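October 5, 2025

Glue tests, batch two. Clamped 64 beech offcuts with the Soomro hide glue, half of them sized first. Left the pot at low heat overnight and lost almost 900 g to skin, so lid on from now on.

Tomoyo Kudo wants the Etuvura samples kept apart from mine - labels in pencil, ink bleeds.

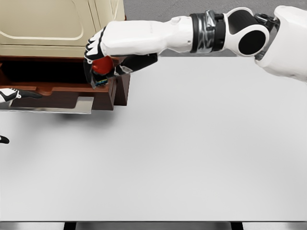 Sized joints broke in the wood, unsized ones mostly along the glue line. Two slipped in the clamps and don't count. Same as batch one, near enough.

Order more Illance clamps before November. Still need to try end grain - thinner mix, longer open time.

Last updated: October 5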